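Do You Really Need a Pill Box for Every Day of the Week?

My sister-in-law Thandeka swears by the small compartment boxes. One box per day, a color for each, and a spare for when one goes missing under the car seat. She read about it in January on some organizing site and had ordered a set before dinner. I was doubtful then and I'm still mostly doubtful.

My vitamins lived in their bottles for years. I opened a bottle, I took a pill, I closed the bottle. The new way means 28 little doors to fill, and if you drop one tablet on the rug you start wondering which door it came out of. The Veller boxes I tried first had lids so stiff I needed a butter knife. The Brovell ones popped open in my bag, and I was picking fish oil out of my wallet for a week.

Then there's the color business. The listing promised "easy color coding for the whole family." Fine, but two of the greens might as well be the same green, and the yellow and the orange are cousins at best. Henk Meijer, who commented on my last post, says he puts masking tape on his and writes the day in marker. So he paid for colors and then covered them up.

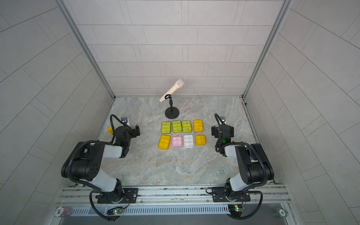 Pill boxes in two rows, greens at the back, pink and white up front. Only the white one shows anything yellow inside.

I'll give Thandeka one point. You can see through the lids well enough to know if you've skipped a dose, and with a bottle you can't. That might be worth something if you take more than two or three things a day. I take two. I'm keeping one box for trips and she can have the rest back.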